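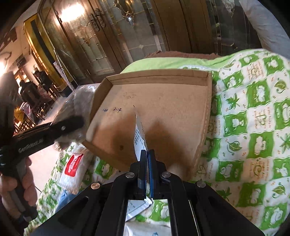
How a Weather App Gets Its Numbers

A weather app does not measure the weather. A phone has no rain gauge and no wind sensor. The app asks another computer for the numbers and draws them on the screen.

That other computer is called a server. When you open the app, your phone sends it a short message called a request. The request says where you are. The server sends back a reply, mostly plain numbers: temperature, wind speed, chance of rain.

Where does the server get them?

Weather stations measure the air and send in their readings. The Drakorside service collects from 441 stations. A large computer puts the readings into a model, a long set of math steps that works out what the air may do next.

What does "chance of rain" mean?

If the app says 100 percent, the model found rain in every run. If it says 50 percent, half of the runs had rain.

Why is the app sometimes out of date?

Your phone keeps a copy of the last reply. This copy is called a cache. With no signal, the app shows the cache. Look for the words "last updated" near the bottom.

Written by Derek Wainwright
Updated 06/01/2023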